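Trade & Repair > Features > Interviews

Filed under: Refurbishment, Storage, Working Practice

Keeping old desktops in service: an interview with the bench lead at Taltum

Taltum takes in retired office desktops, tests them, and returns the usable ones to small businesses and schools in the Pruscombe area. The shop handled 4,000 machines last year. Its bench lead has worked in desktop repair since parallel cables were standard and agreed to talk on a Wednesday afternoon, on the condition that the article stay on procedure and leave the staff out of it.

The first subject was intake. Most machines arrive on pallets from office clearances, and the paperwork that comes with them is unreliable. A pallet listed as a single model will often contain several board revisions, and memory is frequently mismatched between otherwise identical units.

"We don't believe the sheet," the bench lead said. "We open every case. If the sheet says eight gigabytes and I find four, I write down four and move on. Arguing with the seller costs more than the memory."

Each machine gets an intake number before anything is removed. The number goes on the chassis and on the drive, because those two parts are separated early and must be matched again at the end. Other parts are pooled. Power supplies go on one shelf by wattage, optical drives in a bin, and front panel cables in a drawer that the bench lead described as a known problem.

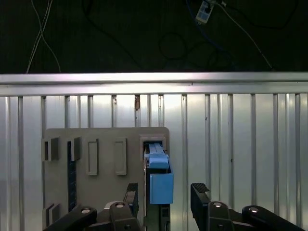 Panel with slots along its upper row.

Visual inspection comes next. The bench lead looks at the board capacitors first, then the supply connectors, then the fan bearings. A bulging capacitor takes the board out of the line. Taltum used to replace them and stopped when the labor on a single board passed the price of a working replacement.

"I can still do it. I did it for years. But you replace three on one board and there are others of the same age sitting next to them, and you've put your name on the whole lot."

Dust is removed with low-pressure air and a soft brush, with the fan blades held still. The thermal compound between processor and heat sink is replaced on every unit, whatever its condition. The bench lead does not measure temperatures before cleaning. The shop tried it for a season and found that the figures never changed what was done next, so the step was dropped.

Storage takes up most of the working day. Every drive is read for its error log before it is wiped, and the log is saved against the intake number. The two values that matter most to the shop are reallocated sectors and pending sectors. A small, stable reallocated count is accepted for practice machines used in training. Any pending count that survives a full write sends the drive to destruction.

"People ask for hours," the bench lead said. "Power-on hours, they want a low number. I would take a drive that ran day and night in a cool room over one that was switched on and off every morning under somebody's desk. The hours don't tell you which you have. The start count tells you a little."

Wiping is done by a full overwrite followed by a read pass. The read pass doubles the time and is the part customers most often ask to skip. Taltum does not skip it. A drive that accepts a write without complaint may still fail to return the data, and the read is the only stage at which the fault appears. Slow regions are logged as well. If a drive completes the pass but drops well below its normal rate in the same region on two consecutive runs, it is rejected.

Solid-state drives follow a different procedure, using the erase command built into the drive, then a sample read. The bench lead regards this as adequate for office material and would not offer it to a clinic. Clinic drives of either type are destroyed.
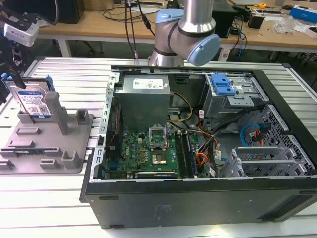

Lumbantobing, reading a draft of this section, objected that the two-pass method is excessive for machines going to classrooms, where the drive will be imaged again on arrival and replaced at the first sign of trouble. In a school, the argument runs, the time is better spent on keyboards and power leads, which fail first and stop lessons.

The bench lead accepted the point on keyboards and rejected the rest. "A school has one person doing this, if that. A drive that fails in October takes a morning out of that person's week. I have the rack running overnight anyway. It costs me a slot in the rack and nothing else."

The rack in question holds 6 drives per shelf and is loaded at the end of the day. Jobs are started by 5:30 p.m., and the results are read the next morning. Drives are mounted with an empty bay between them. Earlier the bays were filled completely, and the drives in the middle positions ran hot enough to slow the pass.

Mounting hardware gets more attention than might be expected. Large office vendors used plastic rails, spring clips, or sprung trays in place of screws, and the parts are rarely interchangeable from one case generation to the next. A drive fitted with the wrong rail will often slide in and appear seated while its connector is short of full contact. The result is an intermittent fault that passes a short test and returns under vibration.

Taltum's rule is that rails stay with the chassis. When a drive is pulled, its rails come off at the bench and go back into the empty bay. The rule is simple and is broken regularly.

"Somebody is in a hurry, they leave the rails on, the drive goes in the rack, and a week later I have a case with no rails and a drive with rails for something else. I keep a box. The box should be empty. It is never empty."

Connectors are checked by eye and then by feel. The L-shaped key on a SATA plug is thin, and on older cables it has often cracked. A cracked key still allows the plug to be inserted, sometimes at an angle. All data cables without a metal latch are replaced. Power adapters with molded plugs are removed and discarded on sight, because the shop has seen them short internally. Crimped adapters are kept.

Asked about software, the bench lead was brief. The shop uses a bootable test image called Jinen, maintained in house, which runs memory, processor, and storage checks in sequence and prints a result slip. The memory test runs for three full passes. Failures in the first pass are common, failures in the third are not, and the second is retained mainly because the modules are warmer by then.

The slip goes inside the case, taped to the floor of the drive bay. A copy is kept at the shop, but the bench lead prefers the paper one.

"Whoever opens it next can read it. They don't need to call me or log into anything. It says what was in here, what I changed, and what I didn't like but let through." 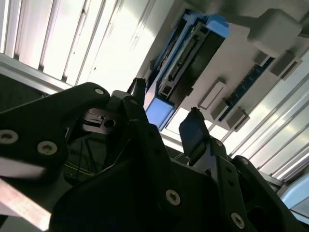

That last category has its own line on the slip. Typical entries are a noisy fan within tolerance, a worn power button, a front port that works but holds its plug loosely, or a cover latch that needs to be pressed in two places. None of these prevents a sale. They are written down so that the next technician does not spend time deciding whether the fault is new.

Pricing follows the slip. A unit with a blank line goes out at the full rate, and a unit with entries is discounted by a fixed amount regardless of how many there are. Buyers have occasionally asked for a sliding scale. The bench lead sees no use for one, given that most entries concern parts worth less than the time needed to price them.

The interview closed with the question of how long the present stock can be kept useful. The mechanical parts are not the limit. Cases and supplies from the last several generations are still in good supply, and boards fail at a low and steady rate. The limit is operating system support, which removes whole models from the resale list at once, including machines in perfect order. Some of these are moved to lighter systems and sold for single tasks such as label printing or stock lookup.

"A till doesn't care how old the board is," the bench lead said. "It wants a serial port and a supply that comes back up after a power cut. I can do both of those."

The remainder are stripped. Memory and supplies are kept, boards go to the metals buyer, and steel cases are flattened and collected in December, when the yard has room.

Contact the editors | Copyright Trade & Repair. All rights reserved. | Back to top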